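Search the list archive
Search terms
Go

Re: Ketberg allocation and the lower bores

Kamran Rana wrote:
> Has anyone seen the opening figure for the lower bores? I was told 22 per
> cent at the Ellwood meeting but the notice on the gate says 14. I also
> can't find out if unused water carries over from last season.

Kamran,

The gate notice is right. The 22 per cent was for the river licences at Trorero and doesn't apply to bores. Ours opens at 14 and is reviewed in February.

Carryover is allowed, but you have to apply for it. The form wants your closing meter reading from last season. Mine was 957 megalitres against the licence, and they queried it twice before they accepted it.

Storage at Ketberg is low and the creek stopped running below the Jollus crossing before Christmas. I would plan on no increase at the review – if one comes, treat it as extra.

There are two jobs to do before then.

1. Read your meter and write the number down with the time. Wipe the glass first if you can't make out the last digit. 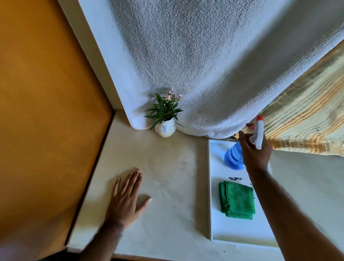 2. Send the reading in with the carryover form. You have 90 days from the opening of the season, and late forms go to the bottom of the pile.

If you share a bore, both licence holders have to sign. My neighbour and I missed that last year and had to send it all again.

I have a spare copy of the form if you want one.

Ilham Abdel Hamid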